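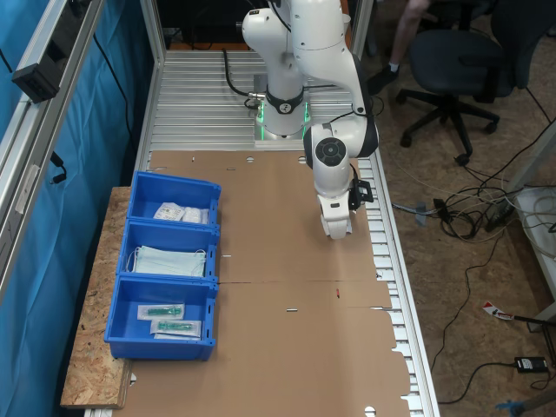

Open House at the Bostora Gear Works
January 2020

The invitation said doors at nine, and at nine the doors were shut. By the time somebody found the right key there were a good many of us in the parking lot, mostly buyers and maintenance people, comparing shoes. The letter had asked for closed toes and low heels. One man had come in golf shoes, which he defended on the grounds of grip.

Bostora makes gearboxes for conveyors, mixers and the slower kind of crane. The plant sits on the edge of Retamal, past the feed mill, and the company had not let outsiders in since it moved the housing line there from Ternora. The move was the reason for the day. Customers had been grumbling about lead times, and it was felt that we might grumble less if we saw the machines and got lunch.

We started with coffee and a slide show. The company was founded in 965 square feet of rented garage, a figure that appeared on three separate slides and again on the mug. The current building is a lot bigger. There was a map with arrows on it, all of them pointing outward.

Then safety glasses, and the floor. The gear cutting hall was the best part of the morning and I would have happily stayed there. They run 6 hobbing machines in a row, two of them older than our guide, who patted one as he went by. The old ones do the big, coarse gears and the new ones do everything anybody is in a hurry for. You can't hear much in there, so the guide held up laminated cards with the main points written on them. I have sat through plenty of plant tours and would like to see this adopted everywhere, including in offices.

Heat treatment we saw through a window. Grinding we saw through a smaller window. In inspection they had laid out a helical pinion that failed a tooth profile check and invited us to find the fault by eye. Several people found it in several different places. The correct answer was a deviation of 5 microns, and we put the thing back down.

The test bay was where the lead time question finally came up. Every unit gets a loaded run before it ships, and there are two stands. A buyer from Farkeo, who have been waiting on a pair of right-angle drives, asked what happens when both stands are full. The answer was that the next unit waits. A third stand is due in March. He wrote that down, and I noticed our host watching him write it down.

Lunch was chicken, rice and a very serious cake in the shape of a planetary gear set. The ring gear went first. The sun gear was still there when I left.

For anyone thinking of buying: the worm drives are staying at Ternora, spares for the old 2000 series will be stocked for as long as there's demand, and the oil seal change everyone complained about has been reversed. I got the last two from the service desk by the exit, where there was no line at all. Parking is free. Bring your own earplugs, as the ones in the bowl are the orange foam kind that climb back out.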